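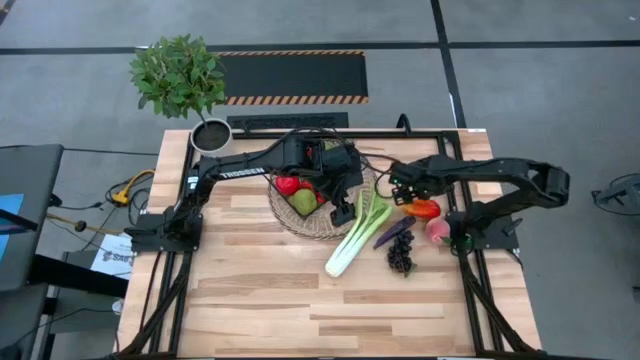 Search this site Enter keywords Go

August 2022
By Iida Rautiainen

The Open Day

Merja Valtonen had been told to arrive at 9, and she did, but the door to the lab was still locked and she had to wait in the corridor with a man from the Kerkville paper. He asked if she was an engineer. She said she grew fruit.

"They've asked you about the fruit, then," he said.

"They've asked me to come and look."

Desmond Achterberg let them in. He was younger than he had sounded on the phone and he shook hands with both of them twice. There were cables all over the floor on the left and he told them to mind their feet. The two arms were bolted to a frame on a wooden table, facing each other, and between them somebody had laid out what looked to Merja like the contents of a shopping bag. Celery, grapes, a pepper, an aubergine. The basket already had apples in it, and a pear.

"Is that what it does?" said the man from the paper. "Fills the basket?"

"Among other things," said Desmond.

He went to the screen and typed. The arm on the right moved first. It came down on the pepper, closed, and lifted. It went slowly, more slowly than Merja would have allowed in any picker she paid, and it set the pepper down next to the pear and opened its fingers. The man from the paper wrote something in his notebook.

"How many times has it done that?" he asked.

"That one? 219."

"And dropped it?"

"Some 3 times this week," Desmond said. "It was worse in the spring."

More people came in behind them. Duangjai Thepsuriya from Sidov stood at the back with her coat on and looked at her phone. A boy asked whether the plant in the corner was real and his mother told him not to touch it.

Merja was looking at the peach. It lay close to the base of the right arm, almost on the cables, with a leaf beside it. She had 2 rows of peaches under glass at home, her father's rows, and she had lost most of last August's crop to bruising. Thumbs did it. You could tell people and tell them.

"Do the peach," she said.

Desmond looked at the screen and then at her. "We don't usually do the peach with visitors in."

"I've driven a long way."

He typed again. The arm drew back, turned at the wrist and stopped above the peach with its fingers open. The boy had come round to stand beside her. Duangjai Thepsuriya put her phone in her pocket.

"Go on," Merja said - to Desmond, or to the arm - and it started down.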